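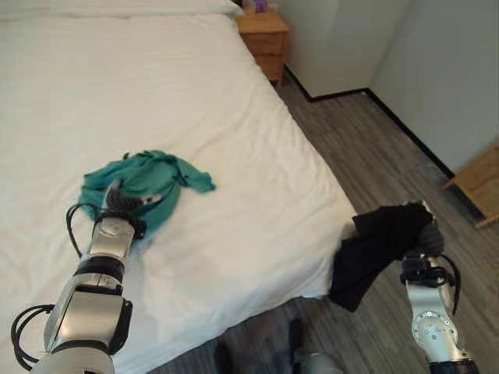 Figure 1. Clothes pickup trial on the bed, head camera view. Left hand gripping the teal garment, right hand holding the black one clear of the mattress.

Home | Projects | Reports | Workshop | Contact

Two-Arm Clothes Pickup in a Bedroom: Build and Test Report
Keegan Harawira, Lutfa Bhattacharjee
Workshop supervisor: Elsie Merrick
18 January 2021

1. Purpose

The project set out to have a two-arm robot clear clothes from a bed under operator control. Folding and sorting were left out of scope. The work covered wiring, hand tuning, camera placement and a set of recorded trials. Assembly was done in the Puston shared workshop and the trials were run in a bedroom.

2. Hardware

The arms are jointed, with white and silver segments, and each carries a dark gray hand with articulated fingers. Cables run outside the segments. We looked at routing them inside the covers but the bend at the wrist was too tight for the connectors we had. The outside loops need enough slack for full wrist rotation, and they have to be checked before every session for rubbing against the bolt heads.

The camera is mounted at the head and tilted down so that both hands stay in view over the mattress. An earlier mount sat lower and lost the right hand whenever it moved past the side of the bed.

3. Control

An operator drives both arms through a control program we named Grusto. Each arm has its own speed limit and its own finger closing limit. The closing limit is set on motor current, as the hands have no touch sensing. Vaughan Rakena wrote the logging module, which saves joint positions and camera video for each trial.

4. Method

A trial starts with garments placed on a made bed. The operator picks up one garment with each hand, carries it past the edge of the mattress and releases it. A trial counts as a success if every garment ends up off the bed and neither hand has pulled the bedding with it. The time limit is 50 seconds.

We ran 104 trials. Garments were bunched by hand before each one and were not arranged in any set shape.

5. Results

Of the 104 trials, 2 were stopped by hand when a cable loop caught on the forearm cover. The most common failure was the fingers closing on the duvet together with the garment. A soft duvet gives way under the fingertips, so the hand sinks before the current limit is reached. Lowering the limit reduced this but caused more dropped garments - the best setting was a compromise and had to be found separately for each hand.

Dark garments were easy to see against white bedding. Depth was harder to judge. Operators tended to stop too high on the first attempt and then correct downward.

Carrying was more reliable than gripping. A garment held near one end hangs well below the hand, and the operator must lift higher than expected to clear the mattress.

6. Cost

Parts bought for this stage came to $798, mostly cable, connectors and replacement finger tendons. The arms were already in the workshop.

7. Further work

- Add fingertip pressure sensors.
- Replace the cable ties at the wrist with a sprung guide.
- Repeat the trials with patterned bedding.

Ashton Mahuika will take over the sensor work and has a copy of the trial logs.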